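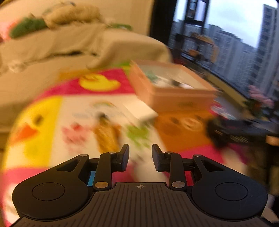
Woran erkennen Kunden eine gefälschte Zahlungsaufforderung?
Meist an der Absenderadresse und an einer neuen Bankverbindung. Wer unsicher ist, ruft vor der Überweisung unter der Nummer auf der letzten Originalrechnung an.

Sandness, 14. Mai 2024 – Der Zahlungsdienstleister Ascombe warnt vor gefälschten Rechnungen, die seit Dezember im Namen des Unternehmens verschickt werden. Bislang sind rund 800 Meldungen eingegangen. In 18 Fällen wurde Geld überwiesen, der höchste Einzelbetrag lag bei 2699 Euro. Ascombe hat Strafanzeige gegen unbekannt erstattet und der Polizei in Sandness die vorliegenden Nachrichten übergeben.

Die Schreiben tragen das Logo des Kundenportals Plotent und fordern zur Zahlung innerhalb von drei Tagen auf. Ein Teil droht mit der Sperrung des Kundenkontos. Ascombe verschickt keine Sperrandrohungen per E-Mail.
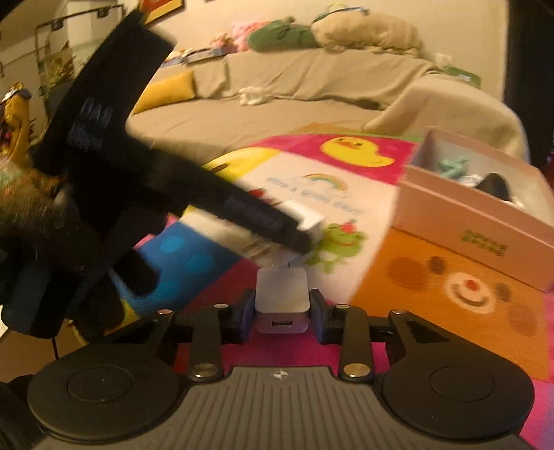 Weißes Netzteil über einer bunten Patchwork-Spielmatte

Die Konten, auf die das Geld fließen sollte, wurden den beteiligten Banken gemeldet. Ob Beträge zurückgeholt werden können, steht noch nicht fest. Nach derzeitigem Stand wurden keine Kundendaten aus Plotent entwendet – die Prüfung dauert an.

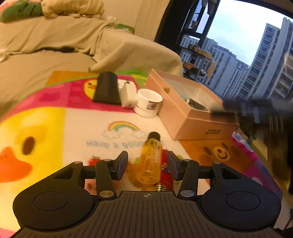 Was Betroffene tun sollten
Bereits ausgeführte Überweisungen umgehend der eigenen Bank melden und Anzeige erstatten. Die E-Mail nicht löschen, Anhänge nicht öffnen. Wer Zugangsdaten eingegeben hat, ändert das Passwort direkt im Portal.

Pressekontakt
Ascombe, Unternehmenskommunikation, Sandness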